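The reboot nobody asked to be finished in a hurry

Wednesday, October 14, 2020

So Tirkumwood is coming back. Or it might be. The trailer that went up over the long weekend runs for less than a minute, shows one door opening and one kettle boiling, and ends with the words "coming home" in the old typeface. There is no date attached. There is no cast list either, and I would like somebody at the network to explain why we are supposed to be thrilled.

I watched the original run. I own the first two seasons on disc, and I sat through the one where the family moves to Erkovbridge and opens a motel, which plenty of fans pretend never aired. My doubts don't come from snobbery. I liked this show when it was a bit shabby and on too late at night.

What bothers me is the way revivals get sold now. A streaming service buys an old title, in this case Jirkex, which launched in May and has had very little to show for itself. Then come the hints. An unnamed person "close to the production" tells an entertainment site that most of the original cast are keen. Keen is a wonderful word. I am keen to learn the cello.

Meanwhile the petition that supposedly started all this had 3134 names on it when I last looked. That is a decent crowd for a community theatre. It is a thin basis for ten new episodes, and yet every write-up I've read calls it a groundswell.

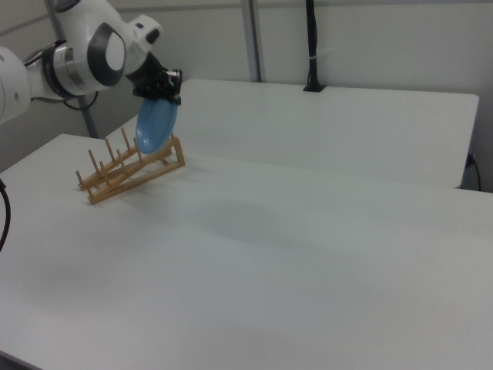 A robotic arm with its gripper closed on the rim of a light blue plate.

The story itself sounds worse the more we hear. The kids are grown, the diner is failing, and a developer called Modise wants the land. Fine. But the diner was failing in the pilot, and it was saved by a bake sale, a flood and a long-lost uncle, in that order. If the writers have found a fourth way to save it, good for them. I suspect they've found the flood again.

People will say I should wait and see, and of course I will. I'll probably watch the first episode the night it drops, with the phone off. But waiting and seeing has a poor record lately. We waited for the reunion special, and got a couch, some clips and a lot of dabbing at eyes. We waited for the Christmas movie, which had two of the original characters in it and one of them was a voice on the answering machine.

There's also the matter of the old episodes. Jirkex has all 170 of them, but not with the music. Anyone who remembers the wedding episode remembers the song, and on the service it has been replaced by what sounds like a dentist's waiting room. If the company won't pay to put the old show back the way it was, I have trouble believing it will spend properly on a new one – and a cheap Tirkumwood made by people who loved it would still beat an expensive one made to fill a gap in the schedule.

My preference would be a single two-hour special. Bring back whoever honestly wants to come, let the grandmother have the last scene, and leave the motel out of it. Failing that, fix the wedding song.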